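News > Company updates > Trelby Kitchen

Shares 1287 | Comments 2

Trelby Kitchen opens its one-pot supper room in Nusbridge this May

NUSBRIDGE, May. I've been wanting to write this one for months, so forgive me if I run on a bit. Trelby Kitchen, the little cooking school I started over the shoe repair place on Ambrose Street, is opening a second room. It's all about one-pot suppers, and we're calling the program Zirnel (my grandmother's word for a stew made of whatever was left in the pantry).

The first room is a proper teaching kitchen with big burners and a long bench, and I love it. But people kept coming up to me after class and telling me the same thing: they rent, they have one short stretch of counter, and the stove is either tiny or terrible. They wanted to cook in something that plugs in. Fair enough! I cooked that way for years myself, and I still do on weeknights.

So the new room is set up like the kitchens our students go home to. Plain walls, dark counters, a sink, a shelf for the spices and not much else. Everything we make has to fit in one countertop pot, and the washing up has to be done before the food has cooled enough to eat. The whole space is 1166 square feet, but most of that is the dining end, where we all sit down together afterward.

What we'll be cooking

Evening classes start at 6 and run for roughly 2 hours, eating included. The opening menu is chicken and rice with ginger, a white bean and sausage stew, and a noodle soup that I've changed so many times I've lost track of the original. There's a vegetable version of each one, and you can swap on the night. Bring a container with a lid if you'd like to take some home.

I'm also doing a short morning class on oatmeal, congee and other soft breakfast things. It starts at 9:30 and there will be coffee.

What we'll be cooking in

I'm fussy about pots. I like a wide, squat one, so the onions have room, and I like a glass lid because I can't leave a stew alone and I'd be lifting the thing every two minutes otherwise. A big dial makes me happy too. The Bear multi-cooker has all of that, plus stubby side handles and a soft gray-green color that I'd happily paint a whole kitchen in.
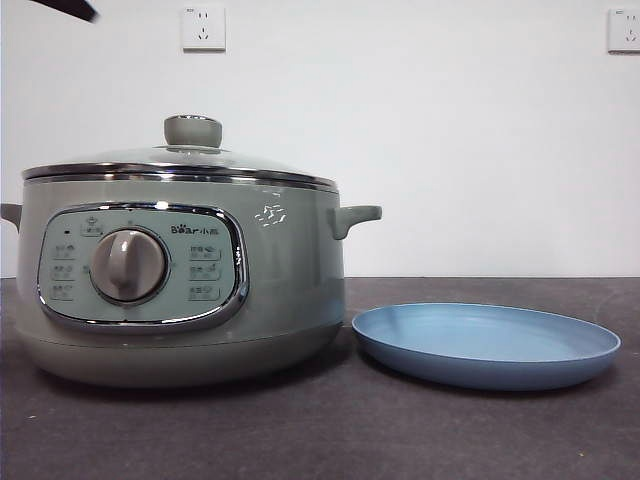

How to book

Places can be booked at the front desk on Ambrose Street or by phone during shop hours. If you've taken a class with us before, mention it and we'll take a little off the price. Kids over ten are welcome in the morning class with a grown-up. Tell us about allergies when you book, please, and not when the soup is already on the table.

Press visitors can come to any evening class in May. Just let the desk know first so we can set you a place.

News | Classes | Recipes | Visit | Contact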